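Deltard Mridha Wall-Mounted Coat and Boot Rack

Supplied by Sultcombe Contract Furnishings to schools, clinics, community halls and places of worship

Product overview

The Mridha is a combined coat and boot rack intended for entrance halls and corridors that see steady daily use. It consists of a steel back rail, a row of double hooks, a slatted shelf for hats and bags, and a raised lower tray for footwear. The rack is delivered in sections and assembled against the wall on which it will hang. Sections may be joined end to end to suit the length of the corridor.

The present version replaces the earlier Tellgate rack. Existing Tellgate rails cannot be joined to Mridha sections, as the position of the connecting sleeve has changed. Customers who wish to extend a Tellgate installation should contact the sales office, which holds a limited stock of the older rails and end caps.

Dimensions and load

Each full section is 1,178 mm wide. A shorter section of 1,000 mm is available for corners and for walls interrupted by doors. Overall height from the underside of the boot tray to the top of the shelf is determined at installation, and the mounting instructions give separate heights for adult and primary school settings.

The hooks are intended for outdoor clothing and ordinary school or work bags. They are not to be used for climbing, for the support of exercise equipment or for the hanging of doors, screens or partitions. The shelf is intended for light items only.
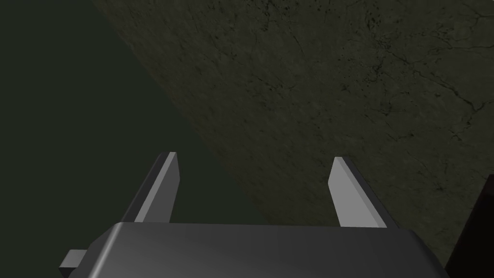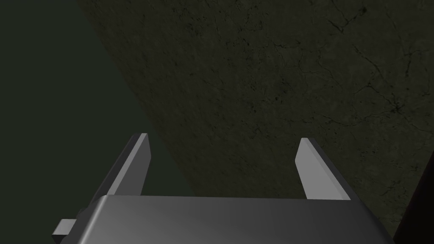
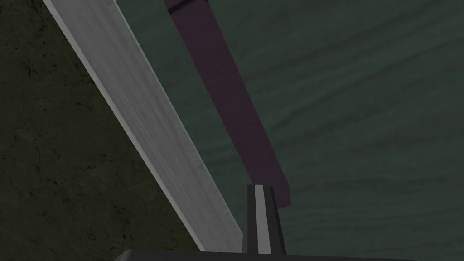
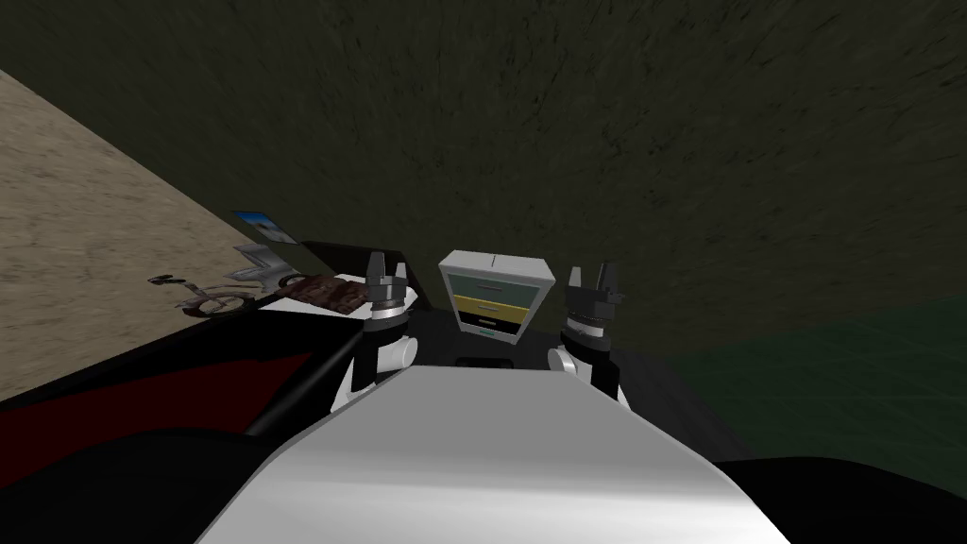 Wall requirements

The rack may be fixed to solid masonry, to concrete, or to a timber-framed wall in which the studs can be located. Fixing to plasterboard alone is not permitted. Where the wall is of hollow construction, a backing board must be installed first and secured to the studs at each crossing. Backing boards are ordered separately and should be painted before the rails are fitted.

Walls with surface heating, concealed pipes or electrical runs must be surveyed before drilling. Sultcombe does not carry out this survey but will accept a drawing prepared by the building's own maintenance department.

Finishes

Rails and hooks are powder coated. The standard colors are slate, cream and dark green. Other colors can be supplied for orders of ten sections or more and require a longer lead time. Shelf slats are supplied in oiled ash or painted to match the rail — the painted slats are recommended for unheated porches, where oiled timber requires more frequent attention.

The boot tray is offered with a ribbed rubber mat in black. Replacement mats are sold singly and are interchangeable between all trays of the same width.

Cleaning and care

Rails and hooks should be wiped with a soft cloth and a mild detergent solution. Abrasive pads, bleach and solvent cleaners will dull the coating and are not covered under the guarantee. The rubber mat lifts out for rinsing and should be allowed to dry fully before it is returned to the tray. In winter, where road salt is carried in on footwear, the tray should be emptied and rinsed weekly.

Oiled ash slats should be treated once a year with a clear furniture oil. Schools generally find July the most convenient month for this work, with the corridors out of use. The screws on the connecting sleeves should be checked for tightness on the same visit.

Ordering

Please quote product reference 174 on all correspondence, followed by the section width and the color. Each section is packed with its hooks, shelf brackets and 2 end caps. Wall fixings are not included and must be chosen to suit the building.

Orders received before noon are acknowledged on the same working day. Delivery is to the ground floor only unless other arrangements have been made in writing. Customers are asked to inspect the cartons on arrival and to note any damage on the delivery sheet before signing.

Sections ordered in error may be returned unopened within thirty days. Sections in special colors cannot be returned.

Guarantee

Deltard guarantees the rail, hooks and brackets against faults in material and workmanship for five years from the date of delivery. The guarantee does not extend to mats, to the finish on timber slats, or to damage arising from unsuitable wall fixings. Claims should be accompanied by the order number and a brief written account of the fault.

Enquiries concerning large installations, including layout drawings for new buildings, should be addressed to Anjana Roy, Contracts Office, Sultcombe Contract Furnishings. Mounting instructions and a color card are available on request.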